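Preguntas frecuentes — Intercambio de masa madre de Felstead

Página actualizada el 23 de julio de 2026

¿Qué es el intercambio?
Un grupo de gente que hace pan en casa y se regala masa madre, harina sobrante y consejos. Empezamos siendo cuatro en la cocina de Saoirse Carroll y ahora nos juntamos una vez al mes en la sala grande de Gallagher, la antigua tienda de semillas. ¡Y cada vez viene más gente con hogazas bajo el brazo!

¿Tengo que saber hacer pan?
Para nada. La mitad de los que vienen no han amasado nunca y se van a casa con un tarro, una hoja de instrucciones y muchas ganas. Si ya llevas años horneando, ven también, que siempre hay alguien con una duda que te va a encantar contestar.

¿Cuánto cuesta?
Es gratis. Quien quiere deja dos euros en la lata de la entrada para harina.

¿Qué tengo que llevar?
Un tarro de cristal limpio, con tapa, de medio litro o más. Si traes masa para regalar, ponle una etiqueta con el tipo de harina y la fecha del último refresco. Nos encanta que además le pongas nombre (hay una de centeno que se llama Plalik y ya tiene descendencia en media comarca).

¿Cómo cuido la masa los primeros días?
Déjala a temperatura ambiente y dale de comer una vez al día: una parte de masa, dos de harina, dos de agua. Remueve bien, tapa sin apretar y marca el nivel con una goma. Cuando doble su volumen en seis u ocho horas está lista para hacer pan. En verano va rapidísima, así que baja la proporción de masa o usa agua fresca.

Mi masa tiene un líquido gris por encima. ¿La tiro?
¡No! Tiene hambre, nada más. Puedes escurrir el líquido o mezclarlo (queda un pelín más ácida) y darle un par de refrescos seguidos. Otra cosa es que veas pelusa o manchas rosas o anaranjadas: en ese caso a la basura, tarro incluido si es viejo, y te regalamos otra.

¿Se puede guardar en la nevera?
Sí, y es lo más cómodo si horneas una vez por semana. Refréscala, espera media hora y adentro. Colm Hegarty dejó la suya 30 días olvidada detrás de los yogures y volvió a subir al tercer refresco. No lo recomendamos como sistema, pero da mucha tranquilidad saberlo.

¿Qué harina uso?
La que tengas. La integral de trigo y la de centeno arrancan con más alegría; la blanca da una masa más suave y fácil de leer. Si cambias de una a otra, hazlo poco a poco, mezclando durante tres o cuatro días.

El pan me sale plano. ¿Qué hago mal?
Casi siempre es cuestión de tiempo. O la masa madre no estaba en su mejor momento, o la fermentación se quedó corta, o se pasó. Prueba esto: corta la hogaza y mira la miga. Si hay unos agujeros enormes y el resto está apretado, le faltó tiempo. Si está toda floja y la corteza apenas ha cogido color, le sobró. Trae una rebanada al encuentro, que Bernadette Hegarty las lee como quien lee los posos del café y suele acertar.

¿Se puede formar la hogaza directamente sobre la mesa?
Sí, y a muchos es lo que más nos gusta. La madera agarra un poco la masa y ayuda a tensarla con muy poca harina. Al terminar, rasqueta, paño húmedo y a secar al aire. Nada de lavavajillas ni de dejarla en remojo.

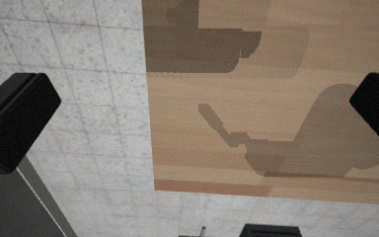
Tablero de madera clara, con la veta a lo largo.

¿Y si solo tengo encimera de piedra o de acero?
También vale. La piedra está más fría y en agosto se agradece un montón. Usa unas gotas de agua en las manos en lugar de harina y trabaja con movimientos cortos.

¿Hay recetas sin gluten?
Mackenzie Kennedy mantiene una masa de arroz y otra de trigo sarraceno y las prepara en su casa, separadas de todo lo demás. Escríbele antes del encuentro y te aparta un tarro. En la sala vuela mucha harina, así que si eres celíaco mejor recógelo fuera.

¿Podéis mandarme masa por correo?
Sí, seca en escamas. La extendemos muy fina sobre papel, se seca en un día o dos y aguanta meses en un sobre. Para revivirla necesitas agua templada, harina y almost nada de paciencia extra: en tres o cuatro días burbujea.

¿Cuándo es el próximo encuentro?
En agosto, en Gallagher, por la tarde. La fecha exacta sale en el tablón de la puerta y en la lista de correo. ¡Traed mantequilla!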